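Why Does Shelf Liner Stay Where You Put It?

Grip mesh is a soft, bumpy sheet full of small squares. People put it in drawers, under rugs, and on shelves. Its job is to stop things from sliding. It has no glue on it, so this explainer looks at how it does that job, and at the best way to roll it up and put it away.

What is friction?

Friction is a force that acts between two surfaces that touch. It pushes against sliding. A sock on a smooth floor has a little friction. A rubber boot on the same floor has much more.

The amount of friction depends mostly on two things: what the surfaces are made of, and how hard they are pressed together. A full box is harder to push across the floor than an empty one. The extra weight presses the two surfaces together more firmly.

What is grip mesh made of?

Many kinds of grip mesh start as a net of thread. The net is dipped in a soft, foamy plastic and heated until the plastic sets. The plastic coats each thread and leaves a raised bump wherever two threads cross. The spaces between the threads stay open.

Soft bumps squash slightly under a load. When a bump squashes, more of it touches the shelf. It also sinks into tiny dips in the surface that are too small to see. Both effects make sliding harder.

The open spaces do a different job. They let air move through the sheet, and crumbs fall into them and stay away from the tops of the bumps. A crumb on top of a bump would hold the sheet off the shelf and lower the friction.

Why roll it?

A folded sheet has sharp creases. If it stays folded for a long time, the soft plastic can keep the shape of the crease. The sheet then has a ridge across it and does not lie flat. A rolled sheet bends gently along its whole length, so there is no single sharp line.

A rolled sheet also takes up less room. The roll is short and thick, and it fits in a bag or a bin. 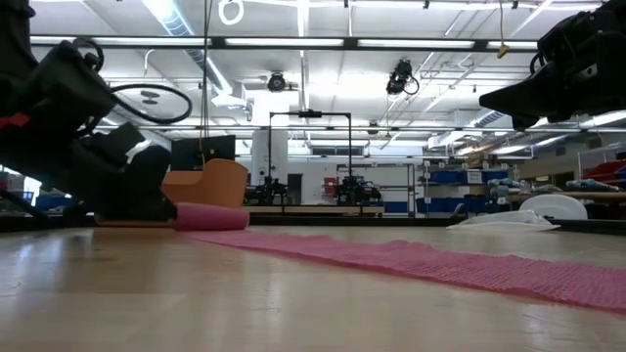
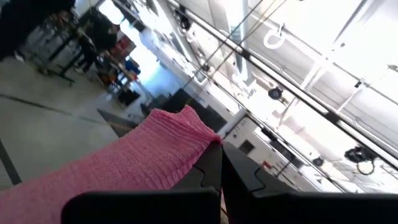
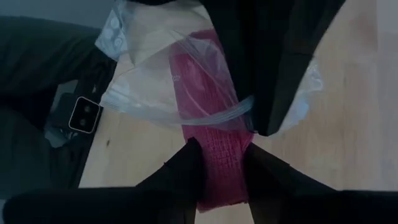
Textured material in pink and red. First picture: a mat, partly rolled. Last picture: a strip, with its upper part in a clear zip-top bag.

How to roll and bag a sheet

1. Shake the sheet to remove crumbs.
2. Lay it flat on a clean floor or table.
3. Fold over 5 centimeters at one short end. This is the center of the roll.
4. Roll slowly. Keep the side edges lined up.
5. Slide the roll into a clear bag, press out the extra air, and close the zipper.

If the roll turns into a cone, one side was pulled tighter than the other. Unroll it to the place where the edges stop matching and start again from there.

Try it: the ramp test

You need a flat board, a ruler, a small wooden block, and a piece of grip mesh that covers the board.

Put the block at one end of the bare board. Lift that end slowly until the block starts to slide. Measure the height of the raised end and write it down. Now cover the board with the mesh and repeat the test. Do each test seven times, as one result alone may be a fluke.

Which board had to be lifted higher? A higher ramp means more friction.

Words to know

Friction: a force that works against sliding.
Load: the weight resting on something.
Mesh: a material with a regular pattern of open spaces.
Surface: the outside layer of an object.

Text: Montri Ongart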